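From: Libor Havlíček
To: shopfloor-print list
Date: May 31, 2021
Subject: Re: [shopfloor-print] Repeat drift on wide-format wall vinyl

Nisreen Kassab wrote:
> We are running an 8-panel job on the Tirnetis and the repeat is off by
> the time we hang panel five. Each panel measures fine on the bench.
> Profile is the stock one, media is the Mushi matte vinyl, 700 mm
> trimmed width. Operator says it is the hanging crew stretching it.
> Crew says it is the printer. Has anyone measured this properly, and
> does it matter which end of the roll you start from?

Nisreen,

We measured it last July and again this spring after the feed roller was replaced. Both sides of your argument are partly right, but most of the error on our machine was feed length, and it does depend on where you are in the roll.

Method first, so you can tell me if it is flawed. We printed a ladder of 400 fine ticks along the feed direction, nominally 10 mm apart, at the start of a new roll and again near the core. Strips were left flat overnight with no tension on them and read against a steel rule the next day. Reading them straight off the printer gave a different answer every time, so I would throw out any bench figure you took the same afternoon.

Near the outside of the roll the ladder came up short. Near the core it came up long. The change between the two is not linear and most of it happens in the last third. If your first four panels come from one roll and the fifth from another, you get a jump at exactly the point you describe. Check the job ticket for the roll change before you blame anybody.

The crew's part of it: matte vinyl with this adhesive will take stretch if it is pulled while warm, and it will hold some of it. We asked Dušan Doležal to hang two identical strips, one with the squeegee only and one pulled by hand the way most people do it over a door. The second was visibly longer at the skirting. Over a single drop it hides in the trim. Over eight drops with a spotted pattern the eye finds it at once, and a random rosette is less forgiving than people assume when they order it.

On that subject, some shots with animal print.
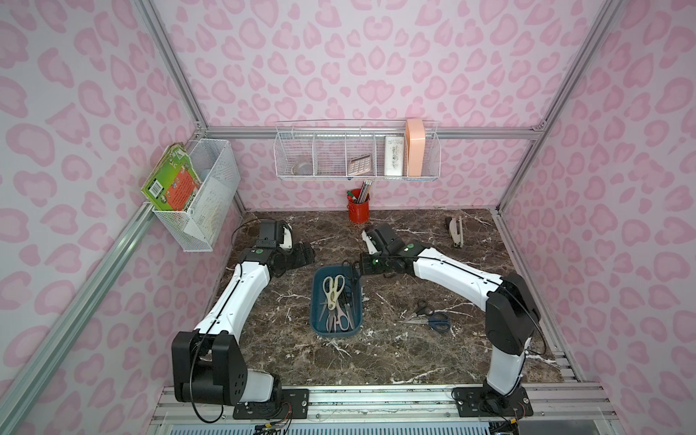
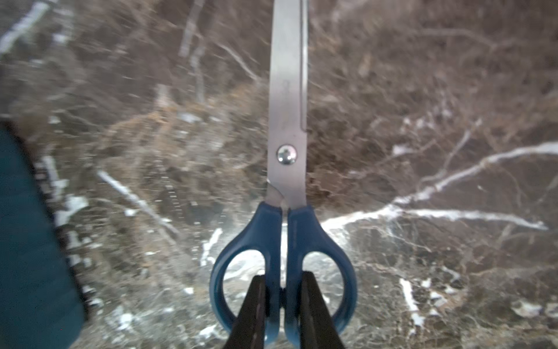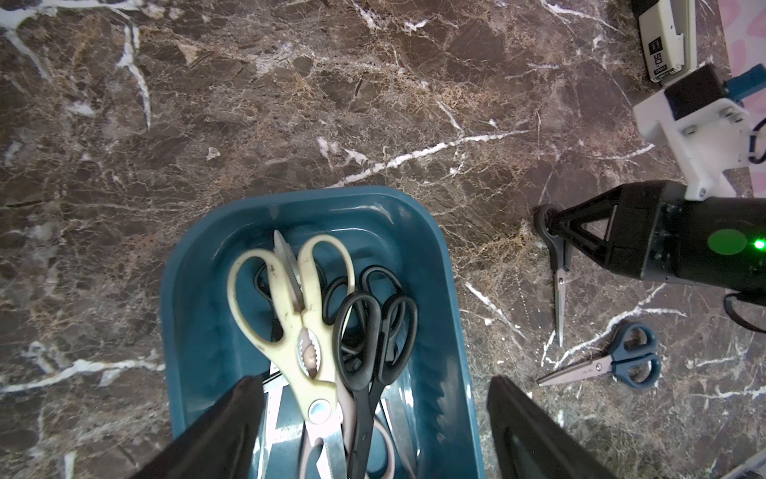 The first one has the leopard print; the other two are cutting tools.

Settings and cutting

What we changed, in order:

1. Feed compensation. Set it from the ladder at the middle of the roll, not from the vendor chart. On the Tirnetis the field is under Media > Advance and it is saved per profile, so copy the profile first. Ours is saved as number 3843 if you want me to export it.

2. Take-up tension. Turned down one step. Too slack and the web walks sideways, so watch the left edge for the first couple of meters.

3. All panels for one wall come off one roll, consecutively. If that is not possible, split the job at an inside corner. Hedvika Ďurica now does this at the layout stage and puts the corner on the ticket.

4. Same orientation for every panel. No alternate reversing to save ink changes or to even out shading. If the shading needs evening out, the profile is wrong.

5. Rest before trimming. We leave prints open on the rack until the next day. Trimming early locks in the wrong width, and on a 700 mm panel you will see it at the overlap.

For trimming we use a fresh snap blade and a straightedge for long edges and scissors only for returns and socket cutouts. Blades with adhesive on them drag the face film and leave a ragged white line, worst on dark colors. Wipe with citrus cleaner and dry before putting them back. Oldřich Krajčí keeps a separate pair for backing paper, as the paper dulls them faster than the vinyl does.

One thing I have not resolved. Humidity in the print room moves the ladder by a small amount, and I cannot separate it from roll position with the data I have. Datilbridge, who supply our vinyl, say the liner takes up moisture and the film does not, which would fit. If you have a logger in your room, please run the ladder twice on the same roll, one humid day and one dry one, and post both. A strip of 50 ticks would be enough for that.

As for which end to start from: you do not get a choice without rewinding, and rewinding adds its own tension. Jultlow offer it as a service. We tried it once and the result was worse than leaving the roll alone.

Send me the panel five roll number and the room temperature on the hanging day and I will compare with ours. If the jump is not at a roll change I would like to see a photo of the seam between four and five with a rule held across it.

Libor

--
shopfloor-print mailing list
Plain text only. Trim quoted material when replying.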